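# The Patience of a Plastic Bag

*12/12/2018*

A cup is easy for a planning program. It has a shape, the shape has a centre, and the centre stays where it is when you close the fingers. A rubbish bag has none of this. Each time you touch it, the model that the software made one moment before is already old.

At Wysocka, a small software company, 14 people have worked since July on this problem. Their planner is called Fereo, and it controls two arms together. When both grippers hold a full bag, one from each side, the arms can no longer be planned separately. If the left one goes up a little earlier than the right one, the load rolls inside the plastic and the grip becomes weak. Fereo therefore treats the bag as a soft link between the two wrists, and it corrects the distance between them many times in a second.
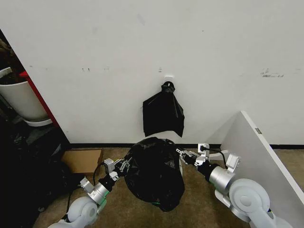
## Black on black

Perception is the harder half. Black plastic shines in some places and swallows the light in others, so a depth camera gives back a surface with holes. The first version of the vision module, Calla, filled these holes with a smooth guess. The planner believed the guess, and the fingers often closed on air.

The present version is more modest. It marks every hole as unknown and looks for folds, where the plastic is thick enough to be pinched. To train it, the team labelled 1,857 views by hand. It was slow work, and they disagreed often about where a fold begins.

A bag on a hook brings another question. It hangs from one point, and a pull at the lower corner moves all the rest. The team gives Fereo only a rough rule for this: take a corner, pull gently, look again.

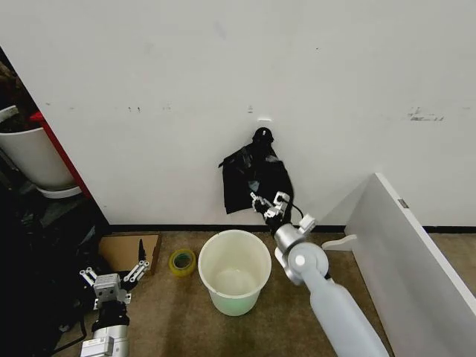 Looking again costs time. One cycle of Calla needs about 4 seconds, and in a long task the arms spend much of their day standing still. A logging tool, Nitgate, records each of these pauses together with the reason for it. In the last long test it found 17 pauses where the planner already had enough information and waited only from caution. The engineers want to remove these first, before they touch the speed of the camera code. A faster cycle is planned for the next release, but the date is not yet fixed.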